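Section 6: Recording Hand-Guided Demonstrations – Clothing on Soft Surfaces

6.1 Purpose of this section

This section sets out how operators record folding and tidying demonstrations with the Lendska hand-held grippers. It applies to work on beds, sofas and other padded surfaces. Work on tables and counters is covered in Section 5, and the two procedures should not be mixed within one session.

Operators must have completed the pairing steps in Section 3 before starting. A gripper that has not been paired will record, but its file cannot be matched to its partner afterward.

6.2 Before recording

1. Charge both grippers fully. A full charge gives 180 minutes of recording.

2. Open the Hedarus software on the session laptop and confirm that both grippers are listed. The left and right labels must match the hand that will hold each one.

3. Open and close each gripper fully, slowly, and watch the width reading. It should return to the same value each time the fingers meet.

4. Wipe the finger pads with a dry cloth. Do not use alcohol or household cleaner, which hardens the pad surface.

5. Leave the bedding as the household keeps it. Do not strip the bed, and do not smooth the covers for the sake of the recording.

6. Place the garment within easy reach and enter its type in the session log. Jackets and padded items are logged as "thick", whatever their size.

Note: Patterned and quilted covers are acceptable. Plain covers are not required at any stage.

6.3 Approaching the garment

1. Stand so that both forearms can move freely. Kneeling is permitted on low beds.

2. Hold each gripper with the wrist straight and press the record control once.

3. Remain still until the tone sounds, then bring the fingers toward the garment at a steady pace.

4. Lower the fingers until the pads meet the edge of the fabric. On a folded padded garment, come in low along the near edge, with one finger to each side of the part to be moved.
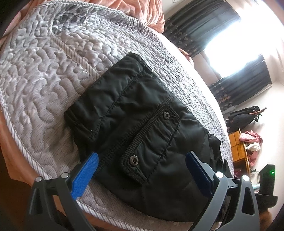
5. Close on the fabric with light, even pressure. The robot will later repeat the grip width as it was recorded, and a hard squeeze on thick cloth teaches it to squeeze everything.

6. Lift only as far as the fold requires. A soft surface gives under the hand, and high lifts followed by sudden drops are a common cause of rejected files.

Caution: Keep fingers and loose sleeves clear of the linkages. The joints can pinch skin when the gripper closes.

Caution: Snaps, zippers and buckles should not be gripped directly. Take hold of the cloth beside them. Metal parts can cut the pads, and a damaged pad must be replaced before the next recording.

6.4 Using two grippers together

Most garments need both hands. The Bravo training set, for which these recordings are prepared, accepts two-handed files only when both grippers have been started from the same prompt.

1. Start the right gripper, then the left. The software aligns the two clocks on its own.

2. Decide which hand will hold and which will move before touching the garment. The holding hand should stay in place until the fold is laid down.

3. Avoid crossing the grippers. If a crossing cannot be avoided, pass the moving hand above the holding hand and keep the movement slow.

4. Do not straighten the cloth with a free finger or the side of the hand. Every contact with the garment must be made by the gripper. A correction made by hand leaves a change in the fabric that the robot has no action to explain.

5. If a fold slips, carry on and repair it with the grippers. Recoveries are useful and should be kept – they are marked "R" in the log.

6. When the garment is finished, open both grippers, draw back and press the record control again.

Recordings longer than 300 seconds are split automatically and do not need to be repeated.
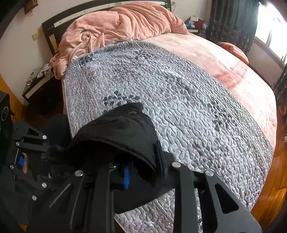 Orex, after the May trial sessions, asked whether a holding hand that drifts on a soft mattress should count as an error, and suggested that small drifts be accepted, given that operators cannot brace against the surface as they would on a table. The suggestion has been adopted. Drift of up to 30 millimetres in the holding hand is now allowed, provided the fabric stays between the pads throughout.

6.5 After recording

1. Play back the first and last files of the session. Check that the garment can be seen at the moment of each grip.

2. Upload all files before closing the software, including those marked for rejection.

3. Enter any pad changes, dropped grips or interruptions in the log.

4. Return the grippers to their case with the fingers open.

Sessions held on a Friday should be uploaded the same day, as the server is closed for maintenance over the weekend. For upload errors, see Section 8.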